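Affûter des patins de hockey à la maison : réglage du creux et passes de finition

Ce tutoriel concerne les lames en acier inoxydable standard, montées sur porte-lame fixe ou amovible. Il suppose une affûteuse d'établi à meule diamantable. Les réglages indiqués sont ceux de la Vullura 354 ; sur une Cenov, la molette de hauteur se trouve de l'autre côté, le principe reste le même.

Matériel

Affûteuse et diamant de dressage
Équerre de contrôle des carres
Pierre fine, grain 800
Huile de finition (Sarulell ou équivalent)
Chiffon sec, feutre indélébile
Lunettes de protection

1. Contrôle de la lame

Nettoyer la lame et la passer au chiffon sec. Vérifier la rectitude en visant de la pointe au talon. Une lame voilée doit être redressée ou remplacée avant tout affûtage. Resserrer les vis du porte-lame.

2. Choix du creux

Le creux est l'arc formé entre les deux carres. Un petit rayon donne plus de mordant, un grand rayon plus de glisse. Pour un joueur de champ de gabarit moyen, partir sur un demi-pouce. Les gardiens prennent en général un rayon plus grand. Ne pas changer de plus d'un cran à la fois – l'écart se sent dès le premier freinage.

3. Dressage de la meule

Régler le diamant sur le rayon choisi, mettre la meule en marche et attendre qu'elle atteigne son régime. Balayer d'un mouvement lent et continu. Recommencer à chaque changement de rayon, et au plus tard toutes les 6 paires.

4. Passes d'affûtage

Colorer le dessous de la lame au feutre. Faire une première passe légère, du talon vers la pointe, sans s'arrêter en route. Si le feutre subsiste d'un seul côté, corriger la hauteur du chariot. Une fois l'usure uniforme, enchaîner 6 passes à pression constante. Appliquer quelques gouttes d'huile pour la dernière.

5. Contrôle des carres et ébavurage

Poser l'équerre sur la lame : les deux carres doivent être au même niveau. Un défaut, même faible, impose de reprendre l'étape 4. Passer ensuite la pierre à plat sur chaque flanc, sans l'incliner, jusqu'à disparition du morfil.

6. Rangement

Essuyer la lame et la glisser dans une housse en tissu. Les protections rigides Ngubane servent à marcher, pas à stocker : l'humidité y reste piégée. Pour une longue pause, huiler légèrement l'acier.

Mis à jour le lun. 11 mai
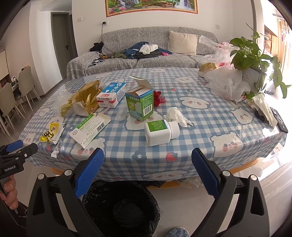
Table avec nappe à carreaux bleus et blancs sous plastique transparent.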